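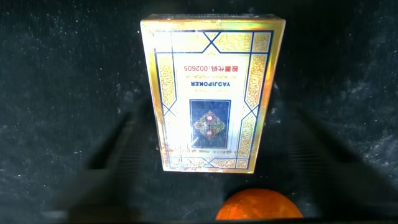

wrist cam, left arm, card box between the fingers

flivimar_beril
Posting our wrist-cam-only result before I lose the nerve. Same policy, same 500 demos, overhead camera dropped at training AND test. Scored over 100 tabletop rollouts, it got 29 fewer full clears than the version with overhead. Grasping itself barely moved. Nearly all the loss is picking the wrong next object or going for one the other arm is already on.

necati_k
So wrist only is bad. We knew this?

flivimar_beril
No – grasping is fine, that was the question. Split is in the Rikilico repo, grasp success and object choice scored separately.

gcrabtree
Not convinced by the split. Shiny wrap on the card box, glare along the edge, dark cloth behind. If the policy goes for something else is that "choice" or did it just not see the box properly? You're calling a perception failure a planning failure imo.

flivimar_beril
Fair. Scorer goes by first object touched, so yes it would lump those. Cluttered one for comparision:
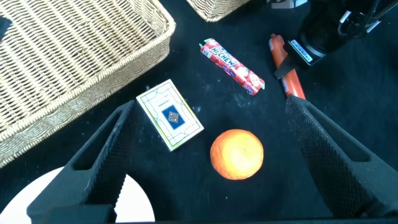 same wrist view, both arms in, other gripper at the sausage

gcrabtree
ok that helps. Fruit right in the gap, card box by the left fingertip, candy further up. Which one is "correct" there? I'd take the fruit and I'd expect two labelers to disagree.

H_Ersoy
Agree with Glenys. We tried this at Fodstead in September, relabeled 587 decisions with two people and threw out the ones they split on. Gap got smaller. Didn't vanish

necati_k
how much smaller

H_Ersoy
would have to dig, laptop is at the lab

muammer.d
Other thing – are the two arms sharing wrist feeds? If left can't see what right sees then of course they collide on objects. Thats not a camera placement result, its a comms result.

flivimar_beril
Shared. Both feeds go into both heads. Kan config, line 29 if you want to check.

muammer.d
checked, ok, withdrawn

gcrabtree
Still want the relabel before anyone cites it.

flivimar_beril
Doing it. Need a second labeler, Necati you free?

necati_k
ugh. fine. send me the first 100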